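Search this site: type a word and press Go
Filed under: Workshop & Hobby Room > Children's Clubs

Running a Robot Club from a Spare Room or Garage: Tips That Save Time and Mess
3 August 2019

Clubs start back in September, and if you have agreed to host one at home the summer is the time to get the space ready. These tips come from the Skolden club, which meets in a garage with one long bench and a cold floor. Most of them will suit a classroom too. The programming is left to the books, apart from some notes at the end for clubs entering the Stusex tidy-up challenge.

The bench

Cover it. A sheet of hardboard cut to the size of the bench and held with double-sided tape will last a school year, then you turn it over and use the other side. Cloths and paper slide about and hide screws.

Put a strip of pale masking tape along the front edge for each team and write the team name on it. Parts stay behind the tape. Anything found in front of it at packing-up time goes in the odds tin, and the team has to come and ask for it.

Small screws are best kept in a muffin tin during the session and in lidded jars between sessions. A magnet in a plastic bag picks up the spilled ones. Turn the bag inside out over the magnet and the screws drop off into the jar. Brass and nylon fixings won't come up this way, so sweep for those.

Keep glue guns at one end, on an old ceramic tile, with a bowl of cold water next to them for fingers. One extension lead for the glue guns and another for the chargers. Uncoil the lead fully before you use it.

If the bench is also the family's workbench, wipe it down with a damp cloth the night before. Fine sawdust gets into gearboxes and you will be picking it out with a cocktail stick.

Wires and batteries

Label both ends of every lead. Freezer labels stick better than ordinary ones, and they peel off without leaving gum. Write on them in biro, as felt tip rubs off on warm hands.

Cardboard tubes from kitchen roll are good for storing ribbon cable. Fold the cable in long loops and slide it in. Never wrap it round the tube.

Rechargeable packs want a proper routine:

- Charged packs in the green box, flat packs in the red box. There is no third box.
- Charge on a hard surface with an adult in the room. We use a baking tray.
- A pack that has swollen, been dropped hard or smells odd is taken outdoors and then to a battery recycling point. Don't put it in the household bin.
- Take packs out of the robots before they are put away for the week.

The Zastix kits come with a battery clip that is stiff when new. Children pull on the wires to get it off and the wires break at the clip. Loop a short length of ribbon under the battery before it goes in and they can lift it out by the ribbon. This also works on the remote control for the television.

Wheels that slip

Rubber tyres go shiny with floor polish and dust. Wash them in warm water with a drop of washing-up liquid, rinse and let them dry on a tea towel. If they still slip, a wide elastic band round each tyre will get you through a competition. Cut the bands from an old rubber glove if you have none wide enough.

Hair gets wound round axles, particularly where there is a dog. A seam ripper from the sewing box cuts it out neatly. Check after every session on carpet.

Storage

Each team at Skolden has a 23-litre plastic crate with a lid. A half-built arm will go in it upright if the base is wedged with a rolled towel. Anything bigger than that is a nuisance to store and the teams may as well be told so at the start. Put the photograph of the finished kit inside the lid, facing in, with a list of the parts.

Shoeboxes go soft in a garage over winter. Use them indoors only.

Tape a pencil on a string to the shelf. It will still go missing, but less often.

Setting up a practice room

The Stusex challenge is a tidying task. A robot arm on a wheeled base has to find toys in a child's bedroom and put them where they belong. The early rounds are all run on the computer and only the final is run with real robots, at Khunthong, so most of the season is spent on a laptop. Even so, build a practice corner on the garage floor if you have the space. Younger members find it hard to follow what the arm is doing on a screen until they have crawled round the same job themselves.

You need very little for it. An old sheet over a camp bed, some soft toys, a stick or two of dowel with the ends taped. Let one child be the robot with a pair of kitchen tongs and another give the instructions. "Pick up the bear" is not allowed. They have to say forward, left, down, close. After a quarter of an hour of this they write much better programs.

Draw the room on squared paper afterwards and mark what could be seen from each place the robot stood. A toy that is plain from the doorway may be hidden once the base has rolled up to the bed.

Laptops

Stand them on an upturned cake rack if they run hot. The simulator works an old machine hard, so close everything else. Mice are worth having, even cheap ones, because turning the view with a touchpad makes the children cross.

Save every run under the team name and the room number. The practice rooms on the Stusex disc are numbered and if you put the wrong number in you get a different bedroom, with the furniture moved round and other toys out. Our beginners use room 3858 for the first few weeks and nothing else. Write the number on a card and tape it to the laptop lid. Once a team can do one room reliably, let them loose on the others.

Keep a paper log by each machine. Room number, what was changed, marks scored, what the arm was trying to pick up when it went wrong. One line is enough. Children will not go back and read a long entry, and neither will you.

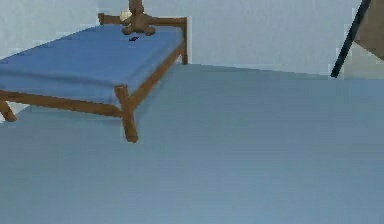
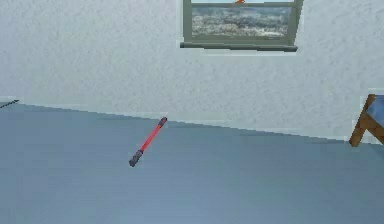 Marks in the tidy-up task are out of 100, and thin things on the floor lose more of them for our teams than anything else. A soft toy is forgiving. The fingers can come in a little high or a little to one side and still get hold of it. A stick has to be approached square on, with the fingers closing across it, and if it is turned at an angle the wrist has to turn as well. The red one in the second picture lies slantwise with its far end nearly at the wall, and a good pupil exercise is to ask where along it the arm should take hold. Most say the end nearest the robot. Get them to try it with the dowel and tongs, at the end and then in the middle, and write down how much the other end droops. They should also look at how close the knuckles come to the skirting board.

Toys on a bed are a different job. The height has to be right, and so does the reach over the side rail. A bear sitting up against the headboard, like the one in the first picture, should be approached from the front and slightly above. Have the team set a safe height first, move across at that height, then lower. If the arm is sent straight to the toy by the shortest way it is likely to clip the rail, and the run stops there. Bedding counts as furniture under the rules, so dragging it costs marks too.

Look out for small dark things against a coloured cover. The children forget about them once the big toy has been dealt with. Make it a rule that the camera takes another look at the bed before the base rolls away.

Don't alter two settings at once. If the grip force and the speed are both changed and the run goes better, you have learned nothing you can write in the log.

Ending the session

Stop building well before the parents come. Packing up takes longer than you think and it is the part everyone tries to get out of. Ours goes in this order: batteries out, laptops saved and shut, crates lidded, bench swept, floor swept. The magnet goes over the floor last.

Leave the robots' crates on the lowest shelf so the children can put them away themselves. Chargers are unplugged at the wall.

Drinks and biscuits are had outside or in the kitchen, after hands are washed. Solder and flux are kept for the older group, and they wash before touching anything else.

If a robot is going home with someone for the week, write it on the calendar, with the charger. Chargers come back separately from robots and sometimes not at all.

Dowel ends, by the way, can be taped with ordinary insulating tape. Wrap it round until it is a bit thicker than the stick and the tongs won't slide off.

Tags: garage, storage, batteries, clubs for children, robot kits

More workshop and hobby room tips
Getting hot glue off a wooden worktop
What to keep in an odds tin and what to throw away
Drying out a damp garage before winter
Cleaning battery contacts with vinegar
Pegboard for short people
Labels that stay on in the freezer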